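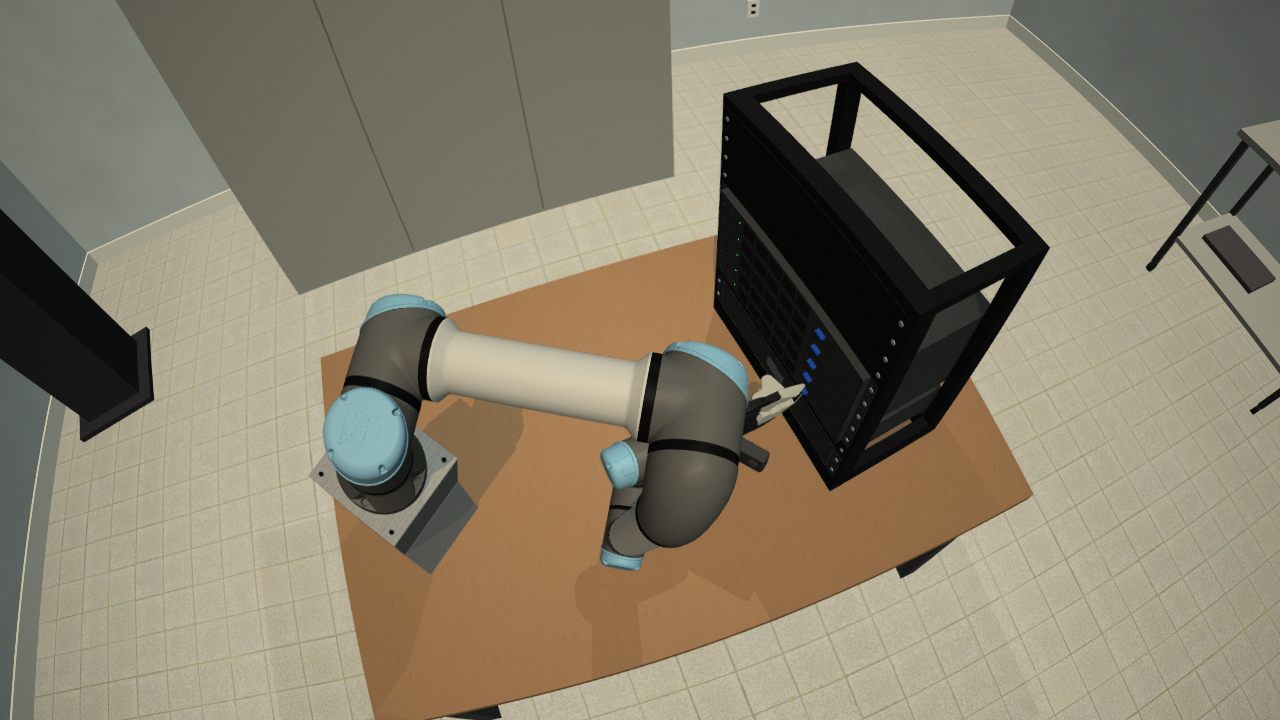 Razia Mughal asked at the last meeting why the snipe count at Ukcombe had been left out of the spring figures, and whether the funder would see it this time. The count is included below. It was held back in spring while we checked the records from the north ditch against the older survey.

Progress report to the Kumow Fund, September 26, 2022
Wetland birds at Ukcombe and Letside

Snipe and lapwing

Snipe were present on both marshes through the summer. At Ukcombe they kept to the soft ground by the north ditch, where the rushes were cut last winter. Two pairs of lapwing nested on the Letside side. One nest was lost to flooding in May and the other hatched. We did not go close enough to band the chicks.

Water levels

The new sluice at Letside has held the water where we want it — the old boards leaked badly — and the lower field stayed wet until the middle of July. Ukcombe dried out earlier. Armindo Coelho has marked 2 places on the bank where water is getting through, and both need clay before the winter rain.

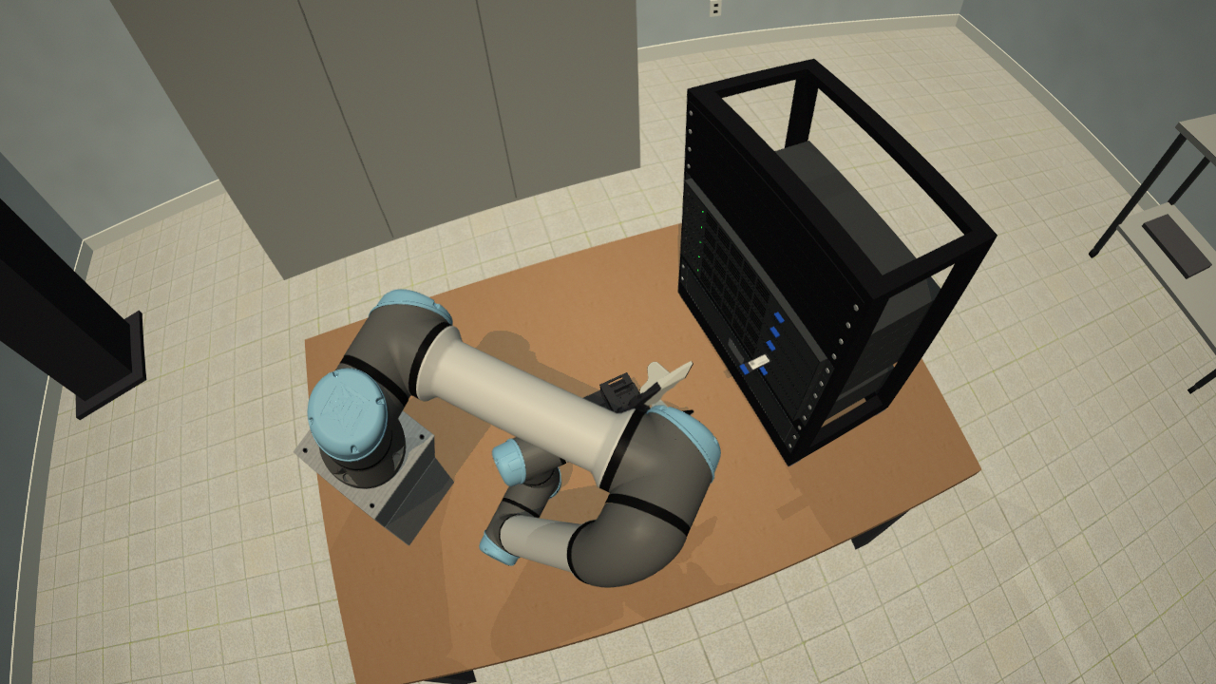
Ukcombe and Letside project, September 2022

Spending

We have spent $800 on fence repairs, all of it on the Letside boundary. Cattle got in once in June and trampled the edge of the reed bed. The reeds have grown back except near the gate. No money has been spent from the clay budget yet.

Surveys

Kieran Tapley and Morfudd Gittins finished 20 dawn visits between them. Water rail was heard on most visits to Letside but seldom seen. The owl boxes were not used by owls. A stock dove had one of them.

Next steps

The bank work at Ukcombe should be done in November if the track is firm enough for the digger. Wyn Powell is waiting for a price from the contractor. Winter duck counts start the same month, and we will send the first set of figures with the bank invoices.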